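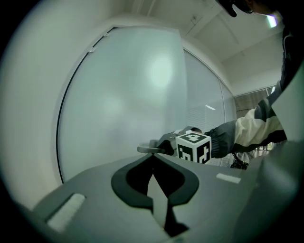

Frosted glass is a material most of us meet first in a bathroom, and perhaps for this reason we do not give it much respect. I grew up with one such window, and I remember mainly that it was cold to lean on. In the narrow rooms on the upper floor of Goltholm, a former shipping office in Drollodby, I began to think differently of it. The walls there are white and would be quite dull alone, but a large frosted pane set into one of them, pale and a little bluish, with a thin black line of trim along its side, gives the eye a place to rest. I stood beside it for a long time before I took out my notebook.

Goltholm has been rented out room by room for 16 years. The rooms are small, and the people who take them use them for all kinds of work. The rebuilding of the upper floor was drawn by Heiðrún Ladefoged, who came to Drollodby for one summer and stayed. She met me at the street door on a day with much wind, and we went up with our coats on.

"The old plan had one corridor and closed boxes on both sides," she told me. "In the boxes you had electric light from morning. In the corridor also. I wanted to use the daylight two times."

To use the daylight two times means, in her way of speaking, that it comes in by the outer window, is used by the person at the desk, and then goes on through an inner pane to whoever is walking past. Clear glass would do this better. But the tenants were asked, and they did not want to be looked at. One of them, a bookkeeper, said she would hang a blanket over it on the first day.

## A milky kind of light

The glass came from Lemieux, a workshop on the harbor side of the town. They made six samples, from almost clear to almost white, and Ladefoged carried them around the building for the whole of October, holding them up at different hours. She wanted a surface where you understand that a person is there, and perhaps that the person wears something dark, and no more.

The sample she liked best at noon was too gray by three o'clock. The one she chose in the end was the second whitest. It was ordered for the whole floor, and the bill was 3000 more than the budget allowed, so the new floor covering in the corridor had to wait. It is still waiting. I saw where the old one has been glued at the corners.

I asked if the pane is difficult to keep clean. She laughed and showed me the side of her hand. Fingers leave a grease mark on the rough side, and it must be washed with warm water and a little dish soap, then dried with a cloth that has no fluff. Window spray makes stripes. The cleaners received a paper with these rules, and she thinks they read it.

## The door at the end

A narrow room has a special problem with its door. In a wide room you may put the door almost anywhere and forget it, but in a narrow one it becomes the whole far wall, and you look at it each time you lift your head. Ladefoged paid attention to this. The door is a pale gray, a small step darker than white, and it has a plain silver lever. The frame around it is white. To the right of it, where another architect would maybe have continued the wall, the glass begins again, this time with fine horizontal lines across it.

I find the lines a good idea. They lie flat and calm beside the upright door, and they make the end of the room feel less like an end. 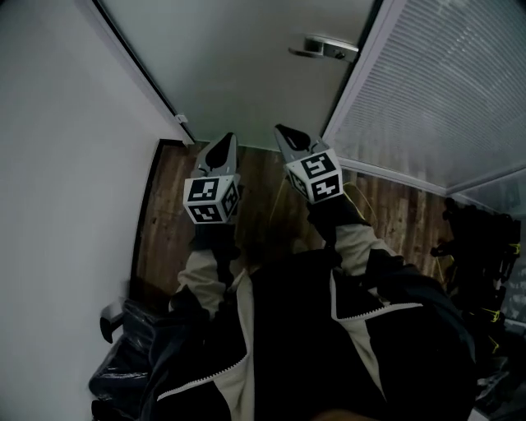

## What the tenants say

I spoke with four people who rent on this floor. Two were happy without any reservation. The bookkeeper, who did not hang the blanket, told me that she now turns off her ceiling lamp until late afternoon, and that her eyes are less tired.

The fourth, a translator, was more critical. He says the glass keeps out faces but it does not keep out voices, and that he has learned more than he wanted about his neighbor's divorce. Ladefoged knows of this complaint. A thicker pane would have needed a deeper frame, and the old walls could not carry it everywhere.

There is also the matter of heat. The rooms toward Suris, the square behind the building, receive sun after lunch, and in the warmer months the doors stand open.

## If you want to try it at home

A full inner pane is a big work and needs a builder. A frosted film is a smaller step. Measure the glass twice, cut the film a little too large, and wet the surface well with soapy water before you lay it on. Push the water out from the middle toward the sides, then trim. Do one small window first, and look at it in the morning and again in the evening before you buy more.

Ladefoged has film on her own kitchen door. She put it on crooked, she says, and has left it so for five years.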